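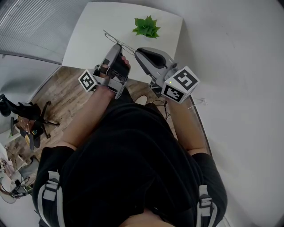
Posted by the Toft Home Desk, 10/11/21

Loose wire on the table

Clear a tangle of thin wire on a white table, where gray loops are easy to see. Push the plant to the back – a small artificial one can stay where it is.

Find a free end first. Lift the top loop, hold the rest down with your other hand and feed the end back through. Don't pull on both ends at once or the loops will close into kinks.

Once it is straight, wind it over your palm and fasten it with 2 twist ties. Pieces under 100 mm go in a jar. Anything over 400 mm gets its own hook.

Wire that has been bent sharply in one spot won't hold a picture well. Cut it there and use the halves for tying up stems or bundling cords.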